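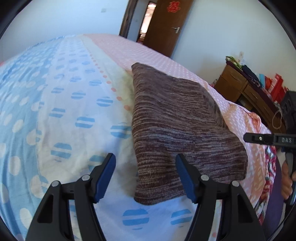
24 Jan 2018

Dear friends at the Hamada fund,

Thank you for your patience with us over the holidays, and for the kind note that came with the second payment. This is our report on the Sarnness knitwear project, and I'm glad to say that the folding and sorting part is well under way.

As you may remember, the grant was 2,000 dollars, to help us collect good used knits, mend what can be mended, and pass them on to families before the cold is over. We have 28 pieces folded and labeled so far, and another 13 waiting for buttons or a patch at the elbow. The spare bedroom at the Samomura house is still our sorting room, and the bed makes a fine big table — it saves our backs, too!

We have learned to go slowly with the marled knits, the ones with brown and gray and a bit of mauve all running together. A dropped stitch hides very well in that kind of yarn, so each one gets opened out and looked over before it's folded.

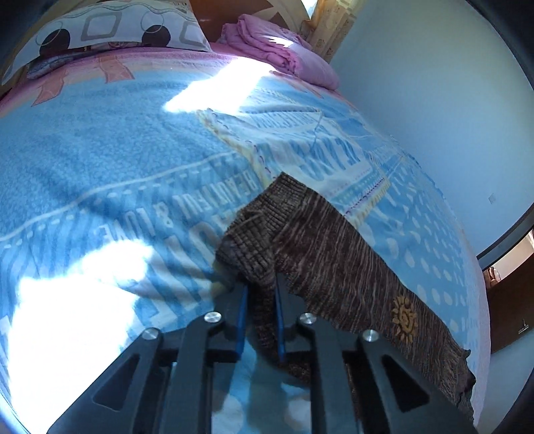
Ribbed bands get a second check, and so does any motif worked into the front, like a sun or a flower, where loose ends tend to catch. After that we fold everything into a plain rectangle that will sit nicely in the Zatach boxes.

We're a little behind on the mending, I'm sorry to say, and we would like to move that deadline to April if you are willing. The money left over will go to yarn and more boxes. Please do write if you would like the receipts sooner.

With warm thanks from all of us at Sarnness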